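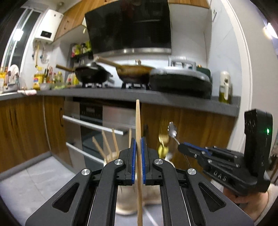

Kitchen week on the Jurix set. The task is utensils: take one out of the holder, hold it upright, put it back. Goal is 200 clean examples per kitchen.

Two hand-held grippers, one person. The left and right recordings have to start together or the pair gets thrown out. We lost 6 that way yesterday.

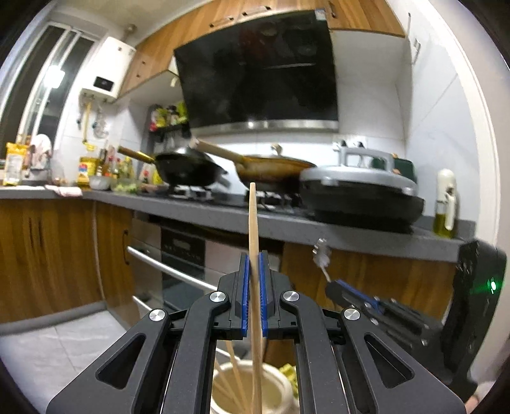
Thin things are the slow part. If the pads close too high, the far end swings and hits the others in the holder. I grip lower now and lift straight up.

Welington Guerra checks every take at night and labels the bad ones too. We keep those in a separate folder for Jurix.

At 100 we change the holder's spot and keep going.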